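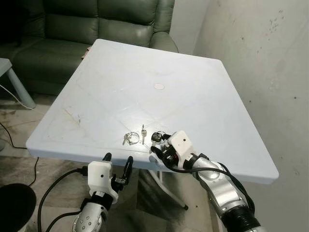
Keys, Fobs and a Clear Sheet: Our Small Things Project

Project report by Naheed Bangash, with Conall Fitzgerald and Halyna Prokopenko
08/11/2025

Why keys?

I lose my keys a lot, so when our tutor Zoltán Juhász asked us to pick an everyday problem I didn't have to think for long! Conall wanted to do umbrellas, but Halyna sided with me (she's locked herself out of her flat before) and that settled it. We called the project Vunov, mostly because Halyna liked how it sounded.

The question was pretty simple. If you've got a pile of keys and fobs in front of you, what makes the right one quick to find? We wanted to know if the surface mattered, or the ring, or just whether the person was in a hurry.

What we used

Our table was the square plastic one with the raised edge, pale and a bit scuffed, and I got very fond of that rim — keys slide more than you'd think. On it we had a bunch on a silver split ring, a silver key by itself and a black fob with a little metal loop. We also had a clear sheet, for trying a different surface under the same keys.

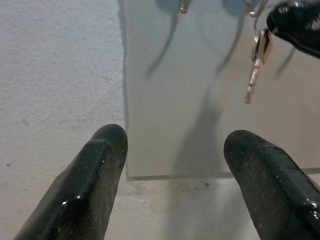
Figure 2. The clear sheet on the white surface, with a silver key hanging above it.

How it went

We asked 14 people from our year to pick out whichever item we called, 10 goes each. Conall did the calling, Halyna did the timing and I wrote everything down, with a few crossings-out (sorry, Zoltán). The fob was the easy one. Black against a pale table just jumps out at you, and hardly anyone hesitated. The keys on the ring were slower, and people kept turning the whole bunch over to get at the one they wanted.

The sheet was a bit of a let-down. I was sure it would make things harder, but people mostly carried on as before. Vasylyna Vakulenko did say the keys felt more slippery on it, and I'd like to look at that properly with a rougher sheet in April.

What I'd change

More keys that look alike, for a start — ours were too easy to tell apart once you'd had a couple of goes. I'd also swap the caller halfway through, as Conall's voice was going by the end.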